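Plate Solving and Pointing Models for Small Telescopes
Course handout 6: Coordinate frames, star matching and residual error
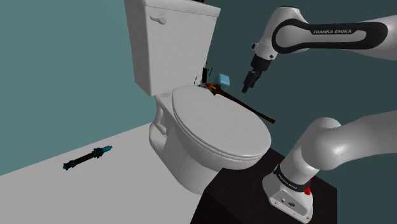

Plate solving is the recovery of a telescope's pointing direction from an image of the stars in its field. The solver takes no information from the mount encoders in the strict case. It detects point sources, reduces them to centroids, forms geometric patterns from the centroids and compares those patterns with an index built from a star catalogue. The output is a transformation between pixel coordinates and sky coordinates, normally expressed as right ascension, declination, position angle and scale. Position angle causes the most trouble for students arriving from the terrestrial side of the subject. A toilet rendered at a tilt, with the tank at upper left and the closed lid running down to the right, is read at once as an upright object under a rotated view, for the viewer already knows which way a tank and bowl stand. A star field carries no such prior. Every roll angle is equally plausible, and the matching stage must therefore use quantities that do not change under rotation.

6.1 Frames in use

Four frames are used in this handout.

Detector frame. Origin at the lower left pixel, x to the right, y upward, units of pixels. Some camera drivers place the origin at the upper left with y downward. This reverses the handedness of the image and must be corrected or declared before matching.

Tangent plane frame. A gnomonic projection about the field centre, with standard coordinates xi (east) and eta (north). Units are radians unless otherwise stated.

Equatorial frame. Right ascension and declination, epoch J2000 for catalogue positions. Precession to the epoch of date is applied only when passing a result to a mount that expects it. Check the mount documentation; a mismatch of epoch gives an offset that looks like poor polar alignment.

Horizontal frame. Altitude and azimuth, with azimuth measured from north through east. Required for altazimuth and Dobsonian mounts.

6.2 Standard coordinates

For a field centred at (a0, d0) and a star at (a, d):

D = sin d sin d0 + cos d cos d0 cos(a - a0)
xi = cos d sin(a - a0) / D
eta = (sin d cos d0 - cos d sin d0 cos(a - a0)) / D

The projection is undefined for D = 0 and is of no practical use when D is small. For fields of a few degrees the distortion introduced by the projection is exact and invertible, and should not be confused with optical distortion, which is a property of the lens.

6.3 Source detection

Estimate the background in tiles and interpolate between them. Subtract the background. Mark connected pixels above a threshold set as a multiple of the local noise. Reject groups smaller than three pixels, which are usually hot pixels or cosmic ray events, and groups whose elongation exceeds a set limit.

The centroid of each accepted group is the intensity-weighted mean position:

xc = sum(I x) / sum(I)
yc = sum(I y) / sum(I)

Saturated stars give biased centroids if blooming is present. They may be kept for pattern matching, where the tolerance is loose, and dropped from the final fit. Sort the list by total flux and retain the brightest. Adding faint sources lengthens the search without much improvement in reliability, as the faint end of the list is where image and catalogue disagree most.

6.4 Pattern invariants

Triangles. The ratios of side lengths are invariant under translation, rotation and uniform scaling. Two ratios describe each triangle. The ratio space fills quickly, and false matches are common in dense fields near the Milky Way.

Quads. Take four stars. The most widely separated pair, A and B, defines a local frame with A at (0, 0) and B at (1, 1). The positions of C and D in that frame give a four-number code. The code is unchanged by translation, rotation and scale. It is changed by reflection, so a mirrored image from a star diagonal will fail to match unless the solver also tests the opposite parity.

Two symmetries must be removed. Swapping A with B, or C with D, describes the same quad with a different code. The usual convention orders C and D by their first coordinate and then requires the sum of those coordinates to be no greater than one.

6.5 Verification

A code match is only a hypothesis. It is tested by projecting further catalogue stars into the detector frame and checking for sources near the predicted positions. Acceptance is decided on the odds ratio between the hypothesis of a true alignment and the hypothesis of chance coincidence. The threshold should be set high. A pointing system that reports no solution can take another exposure, whereas a false solution is passed to the mount and corrupts the model described in 6.7.

6.6 The affine fit

Once correspondences are known, fit:

xi = a x + b y + c
eta = d x + e y + f

There are 6 unknowns, and three non-collinear stars are sufficient to determine them. Use more and solve by least squares. Scale and position angle are obtained from a, b, d and e. The sign of the determinant (ae - bd) gives the parity. Note that xi increases to the east, so an unmirrored sky image with north up and x to the right has a negative determinant. Students in previous years have lost marks on this.

For short focal length lenses, radial distortion may exceed the centroid error and a cubic term is added. Do not add higher terms than the number of stars will support.

6.7 Pointing model

The difference between commanded and solved position, collected over the whole sky, is fitted with terms of known physical cause. For an altazimuth mount the terms used in the laboratory are:

IA: azimuth index error
IE: altitude index error
CA: collimation error, the optical axis not perpendicular to the altitude axis
NPAE: non-perpendicularity of the altitude and azimuth axes
AN, AW: tilt of the azimuth axis, north-south and east-west
TF: tube flexure, proportional to the cosine of altitude

CA and NPAE are strongly correlated if all samples lie in a narrow band of altitude. Their effects on azimuth vary as sec(alt) and tan(alt) respectively, and the two functions separate only when low and high altitudes are both sampled. Avoid samples close to the zenith, where azimuth is poorly defined.

6.8 Laboratory exercise

The data set was taken by Ilse Coppens and Sugeng Harahap with the Plorside altazimuth mount and the Troltik guide camera. It contains 13 fields. Four are below 30 degrees altitude. Exposure, gain and site coordinates are given in the file headers. Times are UTC.

(a) Extract sources from each field and list the centroids of the 9 brightest.
(b) Solve each field using the Groen index files. Record scale, position angle and parity.
(c) One field was recorded through a diagonal. Identify it and state the evidence.
(d) Fit the model of 6.7, first with IA and IE only, then with all terms. Report the RMS residual in arcseconds for each.
(e) Repeat (d) with the low-altitude fields removed and comment on the change in the CA and NPAE uncertainties.

The Zalteck logger writes one line per second and each run is 900 seconds long. Interpolate encoder readings to the mid-exposure time. Using the start time instead will introduce an error in azimuth if the mount was tracking.

Reports are marked by Veerle Nijs. Include the residual plots with axes labelled and in consistent units across all fits. Source code may be attached as an appendix and is not counted in the page limit. Requests for the raw frames go to Shivam Agarwal.

Handout revised January 12, 2022. Corrections to the sign convention in 6.6 were supplied by Bendik Nygård.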